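ok a thread about learning to hem things by hand at the age when my mother had already made her own wedding dress
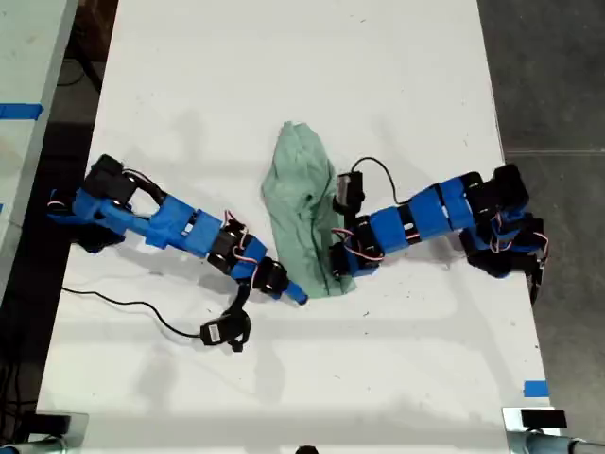
I signed up for six weeks of beginner sewing at the community center in Caltham because I was tired of paying someone to shorten my pants. Class one was all cotton, all straight lines, lovely. Then came class two and the slippery stuff. My practice piece is a pale green, somewhere near mint, and if you put it down for one second it goes into a crumple like the one on that white tabletop. I ironed it three times in one evening. Three!

2/ Our teacher is Mei-kuen Tseng and she can thread a needle while looking you in the eye and asking how your week was. She told me my stitches were "very honest." I have been thinking about that for days.

3/ Things I did not own before May and now own: a seam gauge, a thimble that fits, 100 glass-head pins (I have stepped on two), a tin of tailor's chalk that gets on everything including the dog.

4/ Thread opinions, since somebody asked. The Jimo spools from the class kit are fine for cotton. For anything thin I switched to the silk from Malhotra, the fabric store next to the bus depot -- pricey, but it doesn't knot up on me every four inches.

5/ I got curious and counted the stitches on my first full skirt hem. 586. It took me two evenings and most of a podcast about shipwrecks. Some of them are tiny and neat and some look like I was on a boat myself.

6/ What helped the most: pressing the fold BEFORE pinning, and cutting the thread no longer than my forearm. I kept using these giant lengths so I wouldn't have to rethread, and then spent twice as long picking out tangles.

7/ Pants update: one pair done, left leg a tiny bit longer than the right. I wore them to work anyway and felt great all day -- next up is my sister's curtains, and she wants them lined, so please send me your lining tips!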